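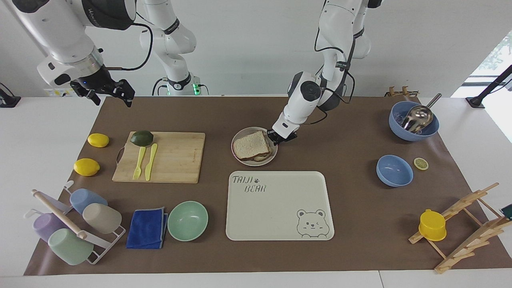
Fifty-seven packed lunches and counting: a chat with Pramila Uniyal

I'd been reading Pramila Uniyal's lunch column in the Skultville newsletter for ages before I plucked up the courage to ask if I could come round. She said yes straight away, told me to bring an appetite, and had the kettle on before I'd got my coat off.

She started writing in her first year at Dixit, the printers on the ring road, where the canteen shut at one and her shift broke at two. "I was living on crisps," she says. "My mother would have wept." So she began making her own, and then making them for the whole bindery, and then somebody asked her to write the recipes down. Column number 57 came out in August 2024 (it's the one with the pickled carrots, and I've made it twice!).

I asked what people get wrong. "Butter," she said, before I'd finished. "Right to the edges, and soft. If you tear the bread you've lost." She's less strict about the loaf itself. She grew up with rotis and only came round to sliced white in her twenties — she still thinks it's the best thing for egg.

We argued a bit over tomatoes. I put them in at breakfast time, she carries hers whole in a tub with a little knife and slices them at her desk. I tried it the next day and, fine, she's right.

Her letters page is the bit she loves most. A man wrote in to defend cold chips in a bap, and the replies went on for three issues. "I printed every one," she says, laughing. "I even tried it. Needs vinegar."

She's on to soups next, if she can find a flask that doesn't leak on the bus.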